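About Prilico

Prilico makes a hand-held gripper kit for teams that need to teach robots how to pick things up. Started small, still pretty small. We design it, print and bolt it together, ship it, and answer the emails too.

The product is called Stanance. One gripper you hold in your hand, one marker cube, a charger, the software, a case. No robot arm needed on day one. You pick stuff up the way you normally would, the kit records it, and the files go to whatever arm you end up buying.

Our first customer was Eberhard, a parts packer with a sorting line that kept jamming on odd shapes. They wanted a demo in February and we had a box of loose parts and a bad cable. Got it done. They still use that first unit, and they still complain about the old trigger. Fair enough.

What's in the kit

Body is light grey, big enough that people with gloves on can use it. The jaw is black and padded, with a mesh-like lining on the inside of both arms. We went through 40 linings before picking this one - the early ones either slipped on wood or tore on anything with a corner. Small wooden pieces are the standard test for every unit before it leaves us. The marker cube sits on the left side of the body so tracking software can find the gripper in a normal room, under normal ceiling lights.

Setup takes one person and a free afternoon. Less if you read the guide first, wich most people don't. 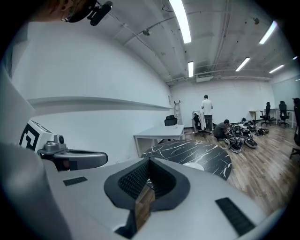 What we offer

Stanance kit, to buy. Comes with the pads fitted, plus a spare set.

Stanance kit, to rent. 3 month minimum. Good for schools and short projects. You send it back, we clean it up and check the jaw, it goes out again.

Recording days. We come to your site with our own kits and do the work with your people. Offices, workshops, kitchens, whatever you have. Up to 200 clips in a day, depends on the task.

Repairs. Jaws, pads, brackets, cables. Order code for the full jaw set is 706, please put it in the subject line or we wont find your mail.

Where we are

Workshop is at Lundgate, second floor, ring the bell twice. Visits by appointment. Bring the objects you want to test - a bag of your real parts tells us more than a spec sheet. Parking is behind the building, enter from the side street.

Prices are on the order page. Education discount on rentals only, ask before you order and not after.

Page last updated 2018-04-14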